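White rings on a white table top, how do I get them off?
Asked by Nartey, 11 Apr 2019
Views: 2472

Painted the top myself last July, water based enamel, satin. Now it has faint yellowish rings from mugs plus a sticky patch. Tried dish soap, nothing. Dont want to repaint if I can help it. Any ideas?

3 answers

Ama Dogbe
Baking soda and a little water, make a paste. Rub with a soft cloth, light pressure, wipe off, let it dry. Repeat if you have to. Test a corner first, satin can go shiny if you scrub. Sticky patch is probly the paint not fully cured or old cleaner building up. Warm water with a splash of white vinegar, then plain water. Skip the magic sponge things, they're sandpaper basically.

Grikinance
just repaint it

Brimska
Second the paste. Took me three goes but the tea rings went. Coffee was worse. After that I put two thin coats of clear water based poly on mine, the non yellowing kind, and left it alone for a week before any mugs. Oil based will go amber on white so check the can.
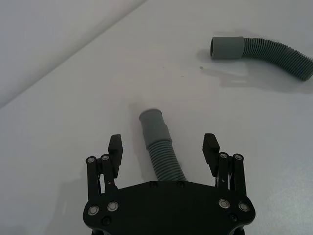
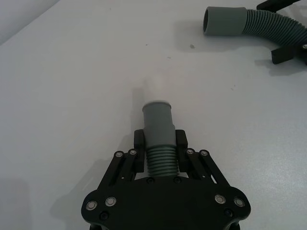

Related questions
Getting candle wax out of a painted shelf
Satin or semi gloss for a kids desk?
How long before I can put stuff on fresh enamel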